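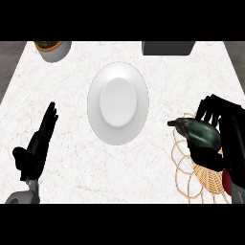
4 min read

The Visit to Fleltmont

Visitors were asked to assemble at the east entrance of the Fleltmont Institute by 9 on Sunday morning and to keep their coats, as the heating in the demonstration hall would not be switched on until the following week. It was November. Mr. Hussam Zoubi, formerly Inspector of Kitchens for the district of Mansilla, arrived early and was given a badge on which his name had been spelled correctly. He recorded this in his notebook under the heading Reception.

He had received the invitation by regular mail. It stated that the Institute would present its system, Ikex, in the performance of a household task, and that persons with relevant experience were invited to attend and submit remarks. Mr. Zoubi had 2 pens with him for the purpose.

The welcome was given by the Director, Dr. Javiera Yáñez, who thanked the district for its patience during the construction of the parking lot. She then explained the order of the day. The system would be shown on the large screen, in the simulated kitchen where it received all of its training. It would pick up an eggplant and place it on a plate. Questions would be taken afterward, and soup would be served in the corridor.

"Is the soup simulated?" asked a man near the back.

"The soup is leek," said Dr. Yáñez.

The lights were lowered. The kitchen appeared, with its marble counter and its white plate, and the visitors grew quiet in the manner of people who have been shown into someone else's home. The operator, Mr. Eilif Dalen, sat at a small desk to one side with his hands folded. He had been instructed to keep them folded so that the public could be certain he was doing nothing.

Mr. Zoubi observed that the counter was clean. He observed the pot with the orange rim and wrote that plants should be kept away from food preparation, then crossed out the word "plants" and wrote "pots." In 3 decades of inspection he had never been asked to assess a kitchen in which no one could be made ill, and he was unsure which of his standards remained in force. He decided to apply all of them.

The right hand had the eggplant. The left hand stayed upright on the other side of the plate, its fingers together.

"What is the left one for?" whispered the woman beside him. Her badge gave her name as Bríd Lynch and her organization as Masteo Catering.

"I believe it is waiting," said Mr. Zoubi.

"My brother-in-law stands like that at weddings."

The right arm began to travel. It moved with great care, and Mr. Zoubi found that he had stopped writing. He had watched many hundreds of people carry food to plates, most of them in a hurry and several of them while arguing with him. Very few had seemed to regard the plate as a destination.

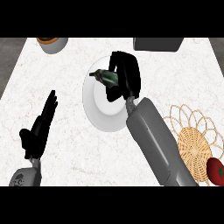
"Lower," said Ms. Lynch, under her breath. "A little lower. There."

A number of the visitors had leaned forward in their chairs. Mr. Dalen, whose hands were still folded, had leaned forward as well. The hall was cold enough that his breath could be seen. When the fingers opened and the eggplant came to rest, there was a pause, and then applause, which began with the man who had asked about the soup.

Dr. Yáñez raised the lights and invited questions. A student wished to know how often the eggplant was dropped. Mr. Dalen replied that the figures were set out in the handout, and that he himself no longer looked away when it happened. Mr. Fermín Bustos, representing the town council, asked whether the Institute intended to cook the eggplant. He was advised that cooking lay outside the present phase of work.

Mr. Zoubi stood last. He gave his name and former office.

"Who washes the plate?" he asked.

Dr. Yáñez looked at Mr. Dalen.

"It is returned to its starting condition," said Mr. Dalen. "Each time. Everything is."

"The eggplant also?"

"The eggplant also."

Mr. Zoubi thanked him and sat down. He considered the remark form for some time. It provided a box for hygiene, a box for safety, and a larger box for general impressions, in which he had never in his career written more than a single line. He wrote that the handling had been respectful. He wrote that the left hand should be given something to do. After further thought, he asked Ms. Lynch whether she had finished with her own form, and he continued on the back of it.

The soup was served at noon. It was adequately hot, and he informed the staff of this before leaving.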